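Stelen Tenants' Office
January 11, 2023

1/ The Stelen Tenants' Office is changing how household waste is collected at the Joubert and Vornow buildings. The new schedule applies to all 902 apartments. Please read the full thread before contacting the front desk.

2/ Food waste will be collected separately from general trash. Each floor now has a brown bin for food waste next to the existing gray bin. The gray bin remains in the same location, beside the service elevator.

3/ Food waste is picked up every morning before 8. General trash is picked up every second day. Bins may not be moved into stairwells or hallways at any time. The fire inspector noted 14 blocked landings last August, and the building owner was fined.

4/ Accepted in the brown bin: fruit and vegetable scraps, cooked food, coffee grounds, tea leaves, eggshells, plain paper napkins. Please drain liquids first.

5/ Not accepted in the brown bin: diapers, pet litter, cooking oil, bones larger than a hand, any plastic. Cooking oil may be handed in at the Skonumlow depot in a closed bottle.

6/ Several residents have asked whether a contaminated bin is still emptied. It is, but the contents go to landfill and the building is charged at the general rate. Last year these charges came to 1,418 per floor, paid out of the maintenance fund.

7/ Questions about bags have been the most frequent. Residents may line their kitchen pail with newspaper or with a certified compostable bag. The word "biodegradable" on a package does not by itself mean that the depot will accept the bag in the food stream. Such bags may be used for general trash.

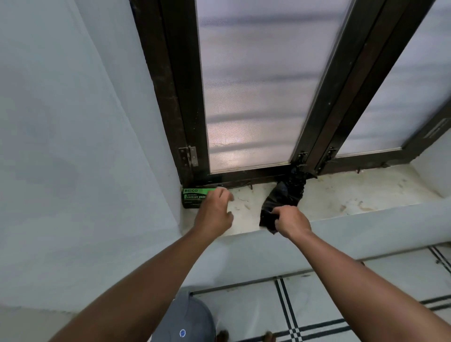 8/ Bags of any kind should be tied before they leave the apartment and should be no more than three-quarters full. Split bags on the landing are the responsibility of the apartment they came from.

9/ Large items (mattresses, shelving, appliances) require 48 hours' notice. Call the front desk or leave a written request with Yesenia Ocampo in the Joubert lobby. Items left without a request will be removed at the resident's cost.

10/ Residents who cannot carry waste to the landing may ask for door pickup at no charge. Bradley Goodall keeps the list for Joubert and Zamfira Voicu keeps the list for Vornow. A doctor's note is not required.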